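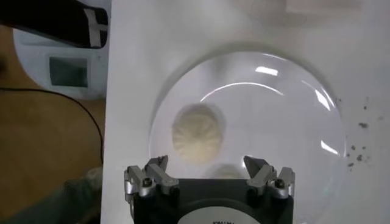 Bultuvness buns: notes on the clear cover set

Maintained by Ilse Nolte and Jin-sol Moon. Last edited 8th September.

What it is
300 photos of steamed buns and clear covers on a white tabletop, sorted by Hwa-young Oh into 4 folders: covered, uncovered, lifting, unsure.

What it claims to be
The original notes called this a set for "food freshness." I don't buy it. You can't tell a fresh bun from a stale one through a clear dome, and no one wrote down when the buns were steamed. I took that line out.

Known problems
Glare. Overhead lights leave white streaks on the dome, and two labelers marked some as cracks. Fixed in version 2, or so I'm told.
Fillings. The labels say pork or red bean. Pleats don't prove either one. Treat that column as a guess.
The "unsure" folder is too small to be believable.

Not included
Plates, steamer baskets, anyone eating. Panitz asked for these in October and we said maybe.

Corrections go to I-seul Won. Please send the file number with your complaint.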